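Plitis Gripper Build Guide
Section 3: Mounting, wrist camera, first pick test 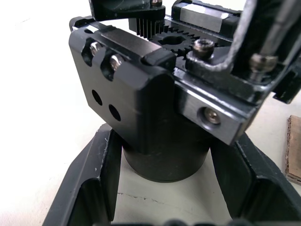
Fig. 3. Wrist camera view, gripper over the black cylinder, holder walls left and right.

Section 2 has to be finished before you start. Gripper assembled, rack and gear meshing by hand, no grinding. If it grinds, go back. Don't force it and hope.

Revised March 2025. Older print of this section had the cable on the wrong side, toss it.

What you need
Plitis gripper, assembled
Tevar wrist adapter plate, with its own screw bag
Wrist camera and clip
Hex keys, the good set
Printed holder, black, and the test cylinder
Removable thread locker
Masking tape
Flat table, light from above

3.1 Mount the gripper

1. Power off at the supply. Unplug it too. The arm will sag when the brakes go, so prop the elbow on something soft.
2. Adapter plate on the wrist first. Screws finger tight, then cross pattern, then snug.
3. Offer the gripper up to the plate. Housing block goes on the camera side. The silver front plate ends up on the right when you look through the camera, as in Fig. 3.
4. Start all the gripper screws before tightening any. A tiny dab of thread locker each.
5. Wiggle it. Any play at all, take it off and check for a burr on the adapter.

Note: the housing block has two open round holes below the pair of silver screws. Leave them open on this build. They are for the Gkikas side bracket, covered in the add-ons section.

CAUTION: the countersunk screw in the front plate must sit fully in its recess. If it stands proud it will catch on the holder. Don't fix that by cranking on it, check for swarf in the hole.

3.2 Route the cable

1. Bring the gray cable down from the wrist and along the side of the mechanism. Leave a loop. Tight cable = pulled connector the first time the wrist rolls.
2. Keep it clear of the rack and the gear. The drive is open, there is no cover on this version.
3. Open and close the fingers by hand, full travel, and watch the loop.
4. Roll the wrist slowly both ways, still by hand. If the loop touches teeth anywhere, re-route and do step 3 again.
5. Look the jacket over. Scuffed or fuzzy, keep an eye on it. Conductor showing, replace it now.

CAUTION: fingers and sleeves out of the gear before power goes back on. Small teeth, still hurts.

3.3 Fit the camera

1. Clip the camera on the wrist, lens looking down past the housing block.
2. Plug in, open the preview in Utolmont. If the arm isn't listed, set the port by hand. Default device ID is 91.
3. Tilt the camera untill you see the gripper at the top and table below. The gripper takes up a lot of the picture. Normal.
4. Tighten the clip. Check the preview again, it always shifts a bit.
5. Bright highlights on the screws are fine. A washed out table is ok too as long as the holder edges stay clear. If they don't, drop exposure a notch.

3.4 Set up the holder

1. Tape the holder down in reach of the arm. Two walls, channel between them.
2. Stand the cylinder upright in the channel. The table should show as a pale strip around the base of it.
3. Clear the table near the holder before any fast moves. Cardboard scraps get snagged.
4. Mark the holder corners with tape so you can put it back in the same spot.

3.5 Zero and test

1. Power on. Hand on the stop button, and keep it there for this whole part.
2. Run Home from the Utolmont menu.
3. Open the fingers all the way. Write down the encoder reading. Ours was 739.
4. Close the fingers on nothing, slowly. Write that down too. Ours was 261. Yours will differ, put your own numbers in the config file, dont copy these.
5. Jog down over the cylinder at lowest speed. Stop when the housing block hides the top of it in the preview.
6. Check from the side with your own eyes. The camera is no good for judging height this close.
7. Close, lift a little, hold, lower, open. Repeat up to 3 times, then let the motor rest.

If it goes wrong
Cylinder tips over: you're off center. Jog sideways, try again.
Front plate rubs the right wall: raise the arm first, then shift. Never drag it across.
Fingers stall halfway: power off, check gear mesh and the loop of cable.
Preview freezes: reseat the camera plug. Usually that.
Reading drifts between runs: loose screw on the gear mount. See 2.6.

Save the config with a new name before you close Utolmont. It overwrites without asking. Next, Section 4, force limits.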